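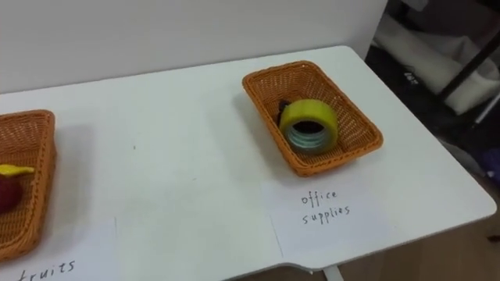

Sorting robots at Terkwood – your questions

Updated for November. We took the questions from the box by the time clock and the ones people sent to their leads. Some were the same question six ways so we merged them.

What is being automated, exactly?
Sorting of mixed returns and the small-goods line. Things like office supplies, fruits, kitchen bits. Items come in jumbled, they go in the basket with the right label. Packing, receiving and the dock stay as they are.

Is this the same system as Clovatgate?
Same supplier (Tavares), newer software. Clovatgate has 13 stations running. We start with fewer and add after the spring review.

Am I losing my job?
No layoffs are tied to this. That's in writing, ask your lead for the letter. Jobs will change though, and some temp contracts on nights won't be renewed. We'd rather say that now than have you hear it in the parking lot.

So what happens to sorters?
Three options. Move to packing, move to receiving, or train as a station minder. Pay grade stays the same for the first two. Minder is one grade up once you've passed the sign-off.

What does a minder do all day?
Clears jams. Swaps full baskets. Checks the labels match what's in front of them. Deals with anything the robot sets aside becuase it isn't sure. Expect a lot of that the first few weeks.

Do I need computer skills?
If you can use the handheld scanner you're fine. Training is 3 shifts, paid, during your normal hours.

Why are the labels handwritten?
Categories are still moving around. Printed ones come when the list is settled. Please write big and plain, black marker, one category per card. No abbreviations – "off. sup." caused a long afternoon at Clovatgate.

Can I move a basket or a label?
Only with the station paused. Card goes flat in front of its basket. If you swap baskets, swap the cards too.

How fast is it?
Target is 316 items an hour per station. A good sorter beats that on an easy mix. The robot doesn't slow down at the end of a shift, that's where the numbers come from. Plan is 3000 items a day across the pilot; best test day at Trukham was 3238.

Will my own rate be compared with the robot's?
No. Individual rates for sorting come off the board when the pilot starts. Packing rates stay.

Are the cameras recording us?
They point at the table. Your hands may be in the picture if you reach in. Clips are kept to fix sorting mistakes and can't be used for discipline or timekeeping. This one got asked the most, so there's a longer sheet in the break room.

Is it safe to stand next to?
Yes, outside the yellow line. Inside the line, pause first. Every time, even for a second. Long sleeves rolled, no lanyards.

What if it puts something in the wrong basket?
Leave it there, hit the blue button, then move it. Fixing it quietly means the mistake never gets logged and it'll do it agian.

Who do I tell if I want the minder training?
Your lead, by end of shift Wednesday. Places go by seniority, same as always.

Can I say no to all three options?
Talk to HR first. There may be openings at Trukham, with travel covered for the first 13 weeks. Not guaranteed.

More questions – box by the time clock, we empty it every morning.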